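Ticket 302 — Limach nav agent stalls beside the long wall
Opened October 24, 2025 by Julián Lozano
Status: waiting on fix

Hi all, and sorry in advance for the length, I always mean to keep these short! The agent runs fine through most of the Restelier apartment, but on the "go to the armchair" task it turns in too early at the corner, presses up against the reddish-brown wall and just keeps asking for forward motion until the episode times out at step 475.

I first blamed the collision mesh, so I rebuilt it and ran the task again — same stall. Then I swapped in the older Kashyap planner, which got past the corner but took forever doing it. The logs show the stuck counter going up to 200 and then quietly resetting itself, so recovery never kicks in.

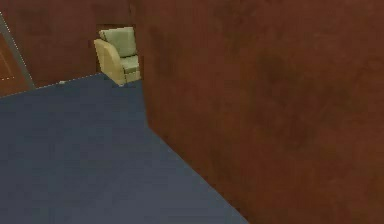 My best guess is that small heading changes count as progress, and the counter forgives the agent every time it wiggles. I'd love for someone who knows that code better than I do to take a look before we move anything over to the real base. Until then, please leave the forward limit on — I'd hate for it to do this to an actual wall.

Comments (2)

zendlow_ops: Same reset on our side. Try counting distance only and leave heading out of it.
Reply

Julián Lozano: Oh, thank you! Trying that tonight, will post the log.
Reply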